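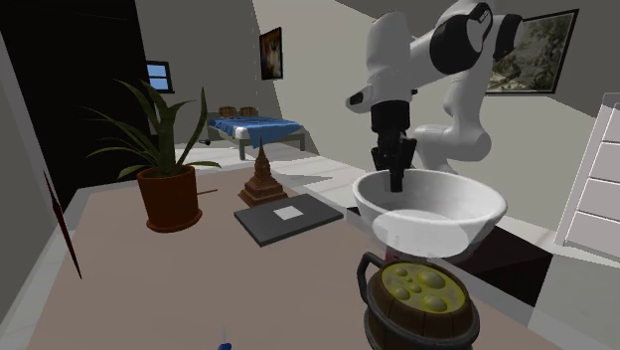
Household and Shop Automation - List Archive

Subject: Re: [chores] Are we there yet?
From: Jae-hoon Ji
Date: April 4, 2020

Ji-hoon Jin wrote:

> I've read the Novik write-up twice now and I think this list is
> too gloomy. Their arm cleared a cluttered table in simulation
> 531 times out of 600. Three years ago you would have been lucky
> to see one good grasp out of a mixed pile. If the shop at
> Zastdale can't find a use for that, the fault is with the shop.
> I say we put an arm on the sorting bench by July and let it learn
> on the job.

I read the write-up too, and I come away in a worse mood than you did.

Start with the number. 531 out of 600 leaves 69 tables where something went wrong, and the write-up doesn't say what. Did the arm stop and wait? Did it knock a pot over the side? Those are very different failures if I'm the one who owns the pot. When I asked, I was pointed to a chart of success rates. I don't want the rates. I want the list of the 69, with a line for each.

Then there's the word "cleared." As far as I can tell it means an object was lifted and let go somewhere inside a marked area. When I tell my nephew to clear the table, I mean the bowl goes in the cupboard, the plant stays where it is, and the watch goes back to whoever took it off. None of that is in the test. A plant is on the table because somebody wants it there, and a machine that tidies it away has made work for me.

The choice of things also bothers me, though I'll give them some credit. A wide bowl, a barrel-shaped pot with a lid and a curved handle, a leafy plant, a little pagoda, something flat and dark gray: that's a fair spread of shapes. A two-finger gripper can pinch the rim of a bowl all day. The flat thing is another matter. Try picking up a closed laptop from the middle of a table with two fingers and nothing else. You and I would slide it to the edge and get a thumb under it. I'd like to see how many of the 69 were flat things.

And all of it is rendered. I've got nothing against simulation, we used it at Navport to lay out the packing line and it saved us a lot of walking. But a rendered leaf doesn't tear unless somebody wrote the code for tearing. Real lids stick. Real bowls have half an inch of soup in them. At the Zastdale bench we get parts with cutting oil all over them, and the last gripper we tried there (the Cheon unit, before your time) managed 11 good cycles in a row and then dropped a casting on the conveyor guard. We had 856 parts to sort that shift. We did them by hand and finished late.
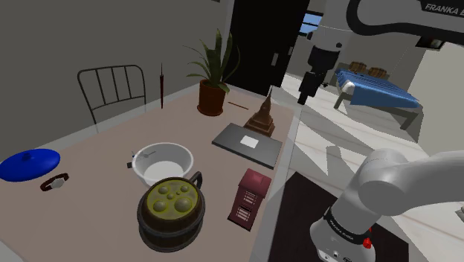

Ji-hoon Jin has since answered me off the list and says I can repeat it. His view is that I'm holding the machine to a standard no new hire would meet in the first week, and that a bench with one kind of part on it is far easier than somebody's kitchen table anyway. He would rather have an arm that gets most of them and calls for help with the rest.

Fine, but "calls for help" is doing a lot of work there. A new hire who isn't sure holds the thing up and asks. I haven't seen anything in the Novik material that says the arm knows when it's unsure. If it does, that's the part they should have put on page one. If it doesn't, then somebody has to stand next to it the whole shift, and I can tell you what the floor will say about paying a person to watch a machine sort slower than the person could.

I do agree with him on the bench being easier. That's why I'd test there first and leave the kitchen talk alone for now. So here is what I'd sign up for:

One kind of part, dry, in a shallow bin.
A full shift, with every stop and every drop written down by whoever is on the bench.
No help from the vendor once the shift starts.

If it gets through that, we add the oil. July seems early to me - the guard still needs to be fixed and I don't have a date for it.

Does anybody on here have an arm doing real sorting, on a real floor, with no engineer in the room? I don't mean a demo. Please write to the list and not to me, so Ji-hoon can read it too.

Jae-hoon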